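Ledgate Computer Refresh: Your Questions Answered
Last updated 9/2/22

Welcome, and thank you for thinking of us before putting that old tower out at the curb! We take in desktop computers that people have finished with, strip out what can be used again, and pass the good parts along to folks who are keeping older machines running. The same questions come up over and over at the front counter, so Graham Inskip and I sat down with a pot of coffee and tried to write out proper answers. If yours isn't covered, just call or stop by.

Do you take computers that won't turn on?

Yes, gladly. A computer that won't start usually has plenty of good parts left in it, and we would much sooner have it than see it go to the landfill. Please don't feel you have to fix anything first, or clean it up (we have seen a lot of dust in our time and we don't mind it one bit).

What should I take out before I bring it in?

Discs, memory cards, thumb drives, and anything you have taped inside the case with a password on it. Check the disc tray twice -- wedding videos seem to like hiding in there. Leave the side panel on for the trip if you still have it, and bring the power cord along in a bag.

What happens to my hard drive?

We understand completely why people worry over this one. Drives come out before anything else leaves the case, and you have two choices, which you mark on the drop-off form. We can hand the drive back to you in a padded envelope, or we can wipe it and send you a note when it's done. If you would like it back, please say so when you drop off, because wiped drives can't be unwiped.
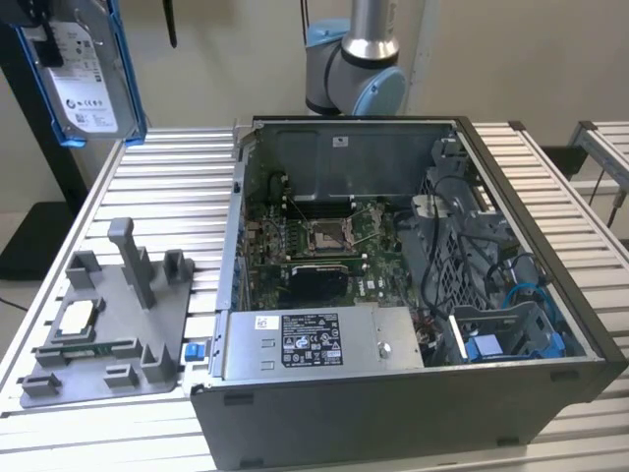

Taking a tower apart goes best with the case lying on its side and the open side facing up, so that nothing drops out when a screw lets go. Give yourself a wide table and good light, and have a few small dishes ready for the screws. Many office towers hold their drives in plastic carriers, like the blue one on the hard drive here, and it's a real kindness to the next person if the carrier stays with its drive. We get so many bare drives and so many empty carriers, and matching them up again can eat a whole afternoon!

Can I take the parts out myself at home?

Of course you can, and plenty of our regulars do. Shut the computer down, unplug it from the wall, and hold the power button in for a few seconds. Touch a bare metal part of the case before you reach inside, and again whenever you have been up walking around on carpet. The one thing we ask you never to do is open the power supply itself. It can hold a charge long after it has been unplugged, and we don't open them either. They come out whole and stay whole.

The plastic tab won't move. Should I pull harder?

Please don't, not yet! Most of these catches want to slide or be pressed in before they will lift, and a hard tug straight up is how they get snapped. Look for a little arrow molded into the plastic, try a gentle push each way, and check whether a cable is snagged behind it.

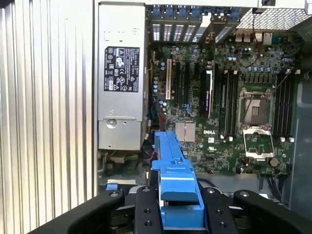
If it still won't budge after all that, leave it right where it is and bring the whole tower in. A part that's stuck is worth a good deal more to us than a part that's broken, and Graham is very patient with stubborn latches. He once spent most of an August morning on a single one, and he came out of it quite cheerful.

Do you want the cables and loose pieces?

Yes to the cables, including the ones inside the case, as long as they haven't been cut. Yes to drive cages, slot covers, clips and latches too. Small plastic pieces are often the hardest thing for us to find replacements for, so a sandwich bag full of odds and ends is a lovely thing to receive.

What about the processor?

If you have already taken it out, pack it in something stiff so it can't get bent or crushed, and keep it apart from the screws. Lower the lever on the empty socket and try not to touch the contacts inside it. A board with no processor is still welcome here.

Is there a charge?

Towers are free to drop off. Old glass-tube monitors cost $27 each, as they have to go to a special handler.

Where do I bring everything?

Come to 482 Akbari Street and use the side door. If the tower is heavy, ring the bell and one of us will come out to your car with the cart.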